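Home | Datasets | Guides | About | Contact

# Korletey Funeral Notices – README

Welcome, and thank you for taking an interest in this little collection. Korletey is a set of funeral and memorial notices, gathered from family programs and parish bulletins and typed up by hand so that people tracing their relatives can search them. It began as a folder on Naa Ametepe's laptop and grew from there, mostly because cousins kept sending more.

## What you'll find

There are 50 notices in this release, each one a plain text file, along with a single spreadsheet called `index.csv` that ties them together. Every row has 18 columns. The ones most people want are `full_name`, `birth_place`, `survived_by`, `burial_place` and `officiant`. Where a notice leaves something out, we left the cell blank and did not guess.

Spellings are kept just as the families printed them, even when the same aunt turns up under two different ones (and she often does!). If you are searching for a surname, please try it with and without the hyphen, and have a look in `alt_names` as well.

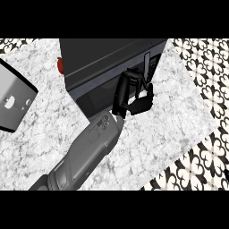

Mariama Ansah wrote to us in May that the `survived_by` field was hard going for her, as it ran children, in-laws and grandchildren together in one long string, and she asked whether the in-laws could at least be put in parentheses. We thought that was a very fair request – they now are, in every file, and the old version is kept under `archive/` for anyone whose scripts depend on it.

## Permissions and care

Each notice was shared by a member of the family. Street addresses, phone numbers and bank details for donations were taken out before typing. We held back 9 notices that name small children, and those will stay private until the families tell us otherwise.

If you find your own people in here and would like something corrected or removed, write to Yayra Agbenyega through the contact page. You don't have to give a reason, and we are glad to hear from you either way.

## Known gaps

Two of the bulletins were badly faded, so their hymn lists are incomplete. Service times are given in local time, and a few say only "after morning prayers" – we left those alone.

Filed under: Genealogy, Obituaries, Open Data

Related items

- Tenitz Cemetery Index
- Vindar Parish Bulletins
- Reading old funeral programs, by Kojo Mahama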